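Perguntas frequentes — o cantinho do café do nosso espaço partilhado

Recebo sempre as mesmas perguntas, por isso juntei tudo nesta página. Se faltar alguma coisa, escrevam!

Posso levar a minha bebida para a sala grande?
Podes, claro. Copo de plástico, caneca, o que quiseres — só peço que não o enchas até à borda, que eu própria já fiz essa figura com um galão.
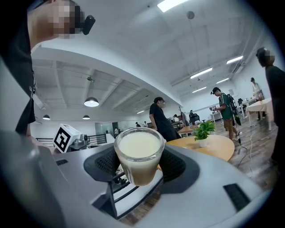

As bebidas com leite são as que mais mancham, por isso há panos no armário do fundo. Usem-nos à vontade e depois deixem-nos no cesto.

Quanto custa?
São 9 euros por mês, com café, chá e leite incluídos. Quem só vem de vez em quando paga à parte (falem comigo, arranja-se sempre uma solução).

Que café é?
Desde outubro que usamos o da Ratura, torra média. Antes era o da Stougaard, que eu adorava, mas acabava num instante!

Posso pousar a caneca nas mesas de madeira?
Com uma base por baixo, sim. A madeira marca com uma facilidade incrível, e o óleo que lhe passamos dá uma trabalheira.

E as plantas, quem rega?
Quem chegar primeiro, mas devagarinho — cerca de 100 ml por vaso chegam perfeitamente. Restos de chá é que não, por favor. 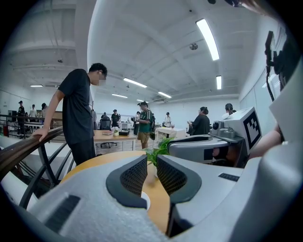

Yaa Abubakari escreveu-me a pedir que acrescentasse uma coisa: convém tocar na terra antes de regar, e se ainda estiver húmida é deixar para outro dia. Fica acrescentado, obrigada!

Posso guardar comida no frigorífico?
Sim, com nome e data. À sexta prateleira improvisada já não chego eu, por isso usem as de baixo.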